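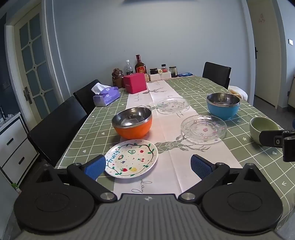 Table work with a hand-held gripper, bowls and plates set out on the table.

About us

Rendstead helps small organisations plan and pay for robot equipment. We work mainly with care providers, training kitchens and housing groups that want help with household tasks such as laying and clearing tables, and that have no engineer on the staff. We do not make robots and we take no commission from the firms that do. Our income comes from planning fees, which are agreed before we start.

We opened in March with one client and a rented office above a print shop. There are now 11 of us, split between Famby, where most of the office work is done, and a smaller base in Sarnine. To date we have completed equipment plans for 19 organisations. Eight of those decided to wait a year before buying anything, and in most of those cases we agreed with them.

What we do

A plan begins with the jobs. We ask which tasks take up staff time, how often they come round and what the objects involved are like. Glass plates, steel-lined bowls and cloth-covered tables all ask different things of a gripper, and that affects the price of the fingers and pads as much as the price of the arm.

We then draw up a budget covering the full life of the equipment. It includes delivery, fitting, insurance, spare parts, staff training and disposal. Many quotes we are shown cover the purchase and the first service only. Finger pads wear out and need their own line. So does storage, if the equipment has to be put away between meals.

Clients receive a written plan with three spending levels, a list of questions to put to suppliers and a calendar showing when each payment falls due. We will sit in on supplier meetings if asked. The client signs the order and keeps all the paperwork.

Hire or buy

We are often asked whether it is better to hire. For a first trial of hand-held tools we usually suggest hiring. For fixed arms it depends on the building, the length of the lease and who will be there to look after the equipment. Our hire and purchase worksheet can be requested from the Famby office, and there is no charge for it.

The Nazarenko Fund

Smaller organisations can apply to the Nazarenko Fund, which we run alongside our paid work. It pays £752 towards the cost of a plan, and does not cover equipment. Applicants must have a named budget holder and a room where the work would take place. Applications for the current round close on Fri 6 December. Late forms are held over to the next round.

Working with us

A first call is free and lasts half an hour. It helps to have a list of tasks, a floor plan with door widths and any quotes you have already received. Plans usually take eight weeks from the signed agreement, longer where several sites are involved.

Visits to the Famby office are by appointment. The Sarnine base does not receive visitors, and post should be sent to Famby.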